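Putireck Home Pack 2, three weeks in

Feb 4, 2022

Short version: buy it if you're building a mobile robot at home and can't face driving the real thing into your real furniture any more. Skip it if you want a grasping sim. Long version below, written over two lunch breaks so bear with me.

What it is

Room scenes plus a simulator to run them in. You bring your own robot model, it brings the bedrooms and kitchens and halls. Thirteen homes in the pack, which sounds like plenty until you notice a lot of them share the same doors. Runs on my old desktop, no fancy card. Linux or Windows. I used Linux.

What I'm using it for

Fetch robot for the house. Base is a Pakthorpe four-wheel kit, secondhand, arm is an Ospina with one joint I rebuilt myself. Lives in the shared shop on weekdays and in my hallway on weekends, where everyone trips on it. Job number one is go through a doorway, find a thing on the floor, pick it up, come back. Doorways are where it dies. Clipped the same door frame six times in September and the last one took a chunk out of the trim, so I was told to find another way to practice. Fair.

Nermin Sönmez at the shop had been on the first Home Pack for a year and kept saying get it, get it. So I got it.

Setup

Download is big. Took me an evening, mostly waiting. The installer asks for a license key twice and the second box doesn't take paste, you have to type it. Why.

Importing the robot: Pakthorpe base went in clean. Wheels turned the right way first try, I nearly cheered. The arm was a pain. Putireck wants every joint limit in radians and my file had two of them in degrees, and it doesn't warn you, it just lets the elbow swing through the shoulder like it's made of smoke. Check your limits first. An hour of my life.

Camera: you pick a link, stick a camera on it, type in the height and tilt. Easy. Do measure the real one though, don't guess. I guessed and my view was too low and everything I tuned that night was junk.

Driving around

This is the good part. Keyboard, gamepad or script. Gamepad is nicest. Load a home, drop the robot in a hall, go. Reset is one key and it's instant. Coming from a world where a reset means walking over, lifting a heavy base and swearing, I can't tell you how much I like that key.

Collisions with walls feel right. Base stops, wheels slip, odometry drifts about like mine does. You can turn the drift up too, there's a slider. I set it a bit worse than real life and left it there.

Scripted runs are fine once you get them going. I left one going overnight, 4000 doorway tries, came back to a log file and a warm room. The log is plain text, one line per try, start pose and end pose and what it touched. No charts. I dumped it in a spreadsheet. Found that nearly all my bad tries were from coming in at an angle from the left and turning too late. Knew it in my gut, nice to have it in a column.

Then I changed the turn-in point on the real base and took it down the hallway. Better. Not perfect. It went through 30 times on Saturday and brushed the frame on a couple, no new dents.

How it looks

Plain. Colors are loud and flat, brick walls in the bedroom, textures you'd see in a game from a good while back. I don't care much, I need the shapes. But if your vision code was trained on real photos it will be confused, mine called a chest of drawers an oven. I ended up mixing sim pictures with phone pictures of my own place and that helped.

Also some of the furniture isn't sitting down properly. The dresser in the bedroom with the blue bed looks like it hovers a little above the floor. Floor edges between rooms can be jagged as well, and one of my filters read that zigzag as a real step and refused to cross it. Had to lower the threshold. Nermin says pack 1 had the same thing so don't hold your breath for a fix.

The bedroom run is the one I keep going back to. Door's open, turquoise floor past the sill, something small and dark lying in front of the drawers, and there's a ball and a teddy up on the bed for when I get greedy. 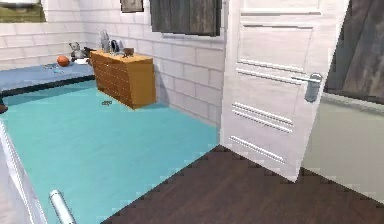 Picking stuff up

Weak. Ok so the arm moves nicely, planning is quick, reach looks true to mine. But contact on small things is mushy. Fingers close, object jumps. Sometimes it sticks to one finger and comes along for the ride. You can raise the solver steps and it gets better and also crawls. For grasps I went back to the real arm and a shoebox of junk on the bench.

Nayeli Arboleda has the Ikura sim for that, and her grasps look miles better, but Ikura comes with hardly any rooms and costs more. She builds her own, which I'm not doing. If somebody glued the two together I'd pay for it.

Support

Emailed once about the degrees thing. Got an answer next day, polite, said they'd add a warning. Forum is quiet but the old threads are worth searching, the drift slider is explained there and nowhere in the manual. The manual in general is thin. The page on doors is two paragraphs.

Good

Instant reset. Doors you can set to any angle. Gamepad just works. Runs on old hardware. Overnight runs never crashed on me.

Bad

Small object contact. Silent on bad joint limits. Floating furniture, jagged floor edges. License box. Manual.

Would I buy again

Yeah. For driving and doorways, definately. Four out of five for that, two out of five for hands. Next up is the kitchen scenes, and getting the arm to tuck itself in before the base turns. Will update if the contact stuff gets patched.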